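In Praise of the Busy Background

I have been reading papers on robot learning for long enough that I can usually guess what the pictures will look like before I open the file. There will be a clean table, a plain curtain, and a block in a primary color sitting where a block ought to sit. I understand why people work that way, and I did it myself for years, but I have come around to the opposite view, and I would like to spend a little of your time on it. Our own setup at Carneck, where we have two arms working over a tray of toy bread, is the one I know best, so I will mostly argue from that.
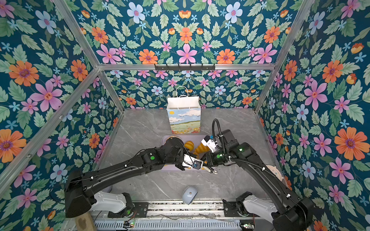
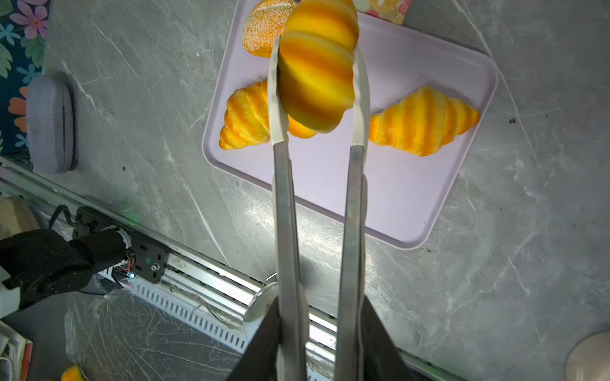
My claim is simple enough. If you want a policy that picks up soft things in somebody's kitchen, you should let it learn with flowers on the walls. A plain backdrop makes the early numbers look lovely, and then you move the arms across the hall and everything goes to pieces, and you spend February trying to work out which part of the room the network had been leaning on all along. (In our case it was a shadow. I am still a bit sore about it.)

Mpho Mtshali, who had been saying this to me for most of a year before I listened, ran the comparison that changed my mind. She collected 381 demonstrations, split between bare gray panels and patterned ones, and trained the same model on each half. On the plain walls the plain model won, as you would expect. Then she changed the wallpaper and tried both again. The plain model managed 3 good pickups out of 17 and the patterned one managed 15. I know very well that seventeen trials is a small number, and I would scold a student for leaning on it too hard, but it was enough to send me to the paint and paper store.

The other half of my argument concerns the wrist camera, which I think we still treat as a sort of helpful extra. When a gripper closes on a squishy roll, the view that matters is the one from right behind the fingers, where you can see how the pads are sitting and what the next piece over is doing. The fixed view tells you where the tray is, and it has a hard time when two grippers crowd in over the same spot. Ouellet, the training code we use, lets you drop out either view at random during training, and I wish more groups would try it and report what they find, even when the result is dull.

There is a fair objection, and a friend at Zenier has made it to me more than once, kindly and at length. She says busy scenes cost you data, and that a small lab can't afford to spend its demonstrations teaching a network to ignore daisies. She may be right for some tasks — I would not want flowers behind a connector that has to seat to a fraction of a millimeter. But bread is forgiving, and so are most of the things people really want a hand with at home.

We are going to repeat the comparison on Ciron, our older pair of arms, with more trials and a fresh set of papers for the walls. Mpho has asked for stripes next, and I have told her she can pick them out herself.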